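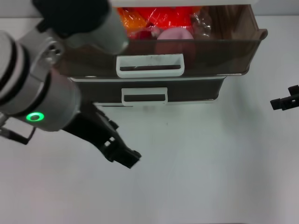
By Kolbrún Briem
Posted 11/2/18

CLERKTHORPE - The town library will stop charging fines on overdue books and magazines at the start of the new year, the library board decided at its meeting in the Walleso Room.

The vote was 4 to 1. The change covers all print items for adults and children. DVDs, museum passes and items borrowed from other towns will still carry a daily charge.

Library director Senthil Thomas told the board that 2707 cardholders are blocked from borrowing over unpaid fines. Most of them owe less than the price of a paperback, he said.

"We have parents who owe us a few dollars and don't come in anymore," Thomas said. "I would like them to come in."

Existing fines on print items will be wiped out the same day the new rules take effect. Cardholders do not need to call or fill out a form. Bills for lost or damaged books will stay on the account until they are paid or the book comes back in good shape.

Under the new rules, a book that is 30 days overdue will be marked as lost and the borrower will get a bill for the cost of replacing it. If the book is returned after that, the bill is dropped. A card with a lost book on it cannot be used to check out anything else.

The board first took up the idea in June but put off a vote until it could see the budget. Fines have brought in less money each year as more people renew their books online, and the town now counts on them for a very small part of the library's income. Thomas said he can cover the gap by ending the printed events calendar, which is mailed to every household and costs more to send than the fines bring in. The calendar will still be posted on the library's website and at the front desk.

The one vote against came from a member who said the library should try the plan for children's books first and look at the results before going further. A motion to do that failed for lack of a second.

Several residents spoke before the vote. A woman who lives on Hirvonen Street said she was worried about long waits for new books if people have no reason to bring them back on time. Thomas answered that books with a waiting list cannot be renewed, and that this rule is not changing. He said reminder emails will go out two days before the due date, one day earlier than they do now.

The board also approved new hours for the Gevesach branch, which will open at noon on Saturdays and stay open until 5 p.m. The branch has 40 parking spaces, and the lot will be plowed by the town this winter under the same contract as the main library.

The board will review the fine policy after one year.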